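Stirnosska Cable Handling Project
Progress report to the Grotura Fund, second reporting period

Summary

The purpose of the project is to collect demonstrations from which a learning system can be trained to separate and sort mixed cables. During this period the team recorded 2,660 demonstrations, all of them guided by a human operator. Work on loose single cables is complete. Work on tangled piles began in October and accounts for most of the effort described in this report.

Data collection

Demonstrations are recorded at two workstations in the Budlow building. The operator guides the arm by hand controller, and the wrist camera and joint positions are stored together for each attempt. Esben Overgaard is responsible for the workstations and Bergþóra Juhl for the daily recording plan. Nine operators have now been trained, and each completes a practice block before any of their recordings are accepted.

Tangled piles take considerably longer to record than single cables. Thin wires mixed in with thicker cables are the main difficulty, as they tend to be gripped by accident when the operator is reaching for something else. The recording plan was revised in November to include more piles of this type – dark cables with fine wire running through them, and connectors left in varied positions. 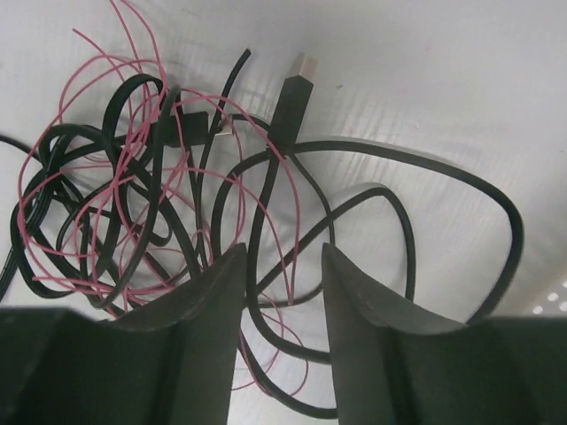

Failed grasps are kept in the collection and marked as such. The earlier practice of deleting them was ended at the request of Fereshteh Taheri, who leads the training work and needs examples of recovery after a missed grip. Operators now continue an attempt for up to 300 seconds before it is closed.

Quality review

Gunnlaugur Hallgrímsson reviewed the recordings from both workstations. He rejected 170 of them, mostly for timing errors between the camera and the arm. The fault was traced to a software update at the second workstation and has been corrected. The rejected recordings are not included in the total given above.

Budget and staffing

Spending is within the approved amount. Replacement gripper fingers cost more than planned, and the difference was met from the travel line with the agreement of Birthe Egilsson.

Next period

The team will continue with tangled piles and begin recording the placement of separated cables into trays. A first trained model is to be tested in March on piles that do not appear in the collection. We request that the Fund confirm the release of the third payment before that test begins.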